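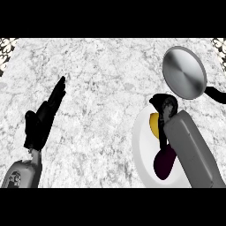

Marble countertop, grey veining, patterned surface in the corners.

About Kineveo

Kineveo is a small live music promoter and booking agency. We put bands in rooms, try to make sure there are people in the rooms as well, and settle up at the end of the night before the van leaves. It has been going for longer than either of its founders expected and has made less money than both of them were promised by the other.

How it started

Pieter Segers was playing bass in a band called Hellenis, who were big in two towns, one of which was his. Barry Clegg was the man who kept booking them. On a July evening, after a show that sold 31 tickets in a hall built for a good deal more, they sat on a flight case and worked out that they had each lost the same amount of money separately, and might as well lose it together. The company was registered the following week. Hellenis split up shortly afterwards, and Pieter maintains the two things are unconnected.

Our first proper tour was with Jurnitz, a five-piece with three keyboards and no sense of direction. We routed them from Exeter to Aberdeen and back to Plymouth on consecutive nights, which Barry still describes as ambitious. They made every show. They also came back to us for the next record, and the one after that, and they now have a clause in their contract about mileage.

What we do

Most of our work is club and small theatre touring: finding the dates, arguing about the dates, announcing them, and then looking after the band, the venue and the people who bought tickets. We handle support slots, festival bookings and the odd album launch. We'll also tell you if we think you should wait six months and write a better second single. That advice is free and has lost us several clients.

The smallest room we book regularly holds 90 if everyone breathes in. The biggest night we have promoted on our own was Bunnag's homecoming show, which had a capacity of 3,000 and sold 742 tickets in the first hour. Barry spent that hour refreshing the page and Pieter spent it in the car park. It sold out in the end, and the guest list went on growing until somebody took the pen away.

How we work

We take on a band when at least one of us loves them and the other can stand them. Both of us loving them has happened, though not often, and those bands know who they are because we've told them at length in dressing rooms.

Deals are written in plain English on as few pages as our solicitor will allow. Fees are agreed before the posters go up. If a show does badly we say so, show you the figures and buy the chips. Ticket prices are printed with the booking fee already in them, and we would like some credit for that, as it makes every one of our shows look dearer than the one next door.

We don't do tribute acts (Barry was in one and won't discuss it), corporate parties or anything with the word "immersive" in the title. Weddings are considered if the couple have good taste and a firm curfew.

Sending us music

Please do. One or other of us listens to everything, usually on the way to a soundcheck. Send a link to three songs, the name of the town you live in and an honest guess at how many people would come to see you there. An honest 40 is of much more interest to us than a hopeful 400. Live recordings are welcome, even rough ones, and press photos against brick walls will not count against you.

Replies take about a month. In festival season they take longer, and in the week after festival season we are asleep.

Venues and press

If you run a room and would like a show in it, write to Barry with your capacity, your curfew and the truth about your load-in. He has carried a Hammond organ up a fire escape once and has views. Press and photo pass requests go to Pieter, who answers them in the order he finds them.

Page last updated: 2022-10-05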